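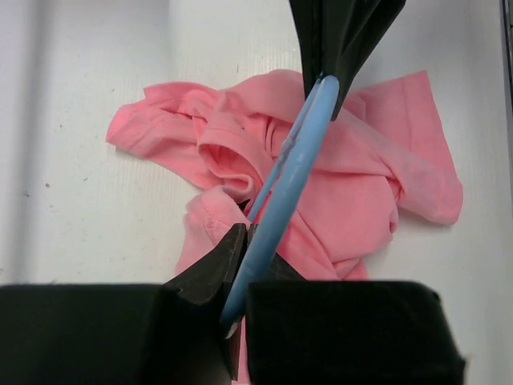
Jelka Brandhuber
Trainerin Amateurboxen, Boxring Tollau
@jelka_boxring

Im März haben wir wieder Sparringstag in Tollau. Zu den Abläufen kommen jedes Mal dieselben Nachfragen, deshalb schreibe ich alles einmal in einen Thread.

Es kommen drei Vereine: wir, der BC Cetalton und die Leute vom Gym Ratanaporn. Angemeldet sind mehr als 40 Boxerinnen und Boxer, das ist für unsere Halle die Obergrenze. Nachmeldungen nehme ich nur noch an, wenn jemand absagt.

Gewogen wird am Vormittag. Es ist kein Wettkampfwiegen, niemand muss dafür Gewicht machen. Wer trotzdem mit leerem Magen und ausgetrocknet ankommt, sparrt bei uns nicht. Das gilt auch für Leute, die kurz darauf ein Turnier haben.

Wir brauchen das Gewicht nur für die Paarungen. Genauso wichtig sind Alter und Kampferfahrung. Bitte gebt die Zahl der Kämpfe richtig an, auch die aus anderen Sportarten. Letztes Jahr stand auf einem Zettel "Anfänger", und nach einer halben Minute war klar, dass das nur fürs reine Boxen stimmte.

Die Paarungen machen die Trainer zusammen. Einwände bitte vorher und beim eigenen Trainer. Am Ring wird nicht mehr getauscht.

Rundenzahl: Anfänger boxen zwei Runden, alle mit Kampferfahrung drei. Wer mehr will, kann sich am Nachmittag für eine zweite Paarung eintragen. Dazwischen liegen mindestens 45 Minuten Pause, auch wenn sich jemand frisch fühlt.

Gewertet wird nicht. Es gibt keine Punktzettel und keinen gehobenen Arm. Im Ring steht trotzdem jemand, der unterbricht, und wenn diese Person "Stopp" sagt, ist Stopp.

Handschuhe: 16 Unzen für alle Erwachsenen. Wir haben 6 Paar zum Ausleihen, die sind aber schnell weg. Kopfschutz und Zahnschutz sind Pflicht, Tiefschutz ebenfalls. Zahnschutz verleihen wir verständlicherweise nicht.

Bandagen bitte schon umgewickelt haben, wenn ihr aufgerufen werdet. Im letzten Jahr haben wir mit Warten auf Bandagen fast eine ganze Stunde verloren.

Kleidung: Shirt oder Trikot, Hose ohne Taschen und Reißverschluss, saubere Hallenschuhe. Farben sind egal, rote und blaue Ecke markieren wir mit Bändern am Kopfschutz. Ein Shirt zum Wechseln einpacken.

Verletzungen: Wer in den letzten Wochen einen schweren Treffer am Kopf hatte, Kopfschmerzen hat oder vom Arzt gesperrt ist, bleibt draußen. Ich frage beim Wiegen jeden danach. Lügen bringt nur euch selbst etwas ein, und zwar nichts Gutes.

Jugendliche brauchen die Unterschrift der Eltern. Das Formular liegt bei euren Vereinen. Handyfotos davon akzeptiere ich, mündliche Zusagen am Telefon nicht.

Zu den Ecken: eine Person pro Ecke, höchstens zwei. Von den Bänken aus wird nicht mitgecoacht. Anfeuern ist in Ordnung, Anweisungen bitte nicht, die Leute hören sonst drei Stimmen und machen gar nichts mehr.

Kosten: 8 Euro pro Person, davon zahlen wir Halle und Sanitätsdienst. Zuschauer kommen umsonst rein. Essen gibt es am Stand, Nudelsalat und Bananen wie immer, Kaffee auch.

Anreise: Der Parkplatz vor der Halle ist für die Busse der Vereine. Alle anderen parken bitte hinter dem Schwimmbad. Vom Bahnhof läuft man eine Viertelstunde.

Den Zeitplan stellen wir in Umero ein, wie beim letzten Mal. Wer keinen Zugang hat, bekommt ihn über den eigenen Verein. Bitte schickt mir keine Screenshots mit der Frage, ob das noch aktuell ist. Gültig ist, was in der App steht.

Nachtrag, weil gerade zweimal gefragt: Ja, es gibt wieder reine Frauenpaarungen, bisher in vier Gewichtsbereichen. Über 75 Kilo fehlt uns noch eine Gegnerin. Wenn ihr jemanden habt, schreibt mir.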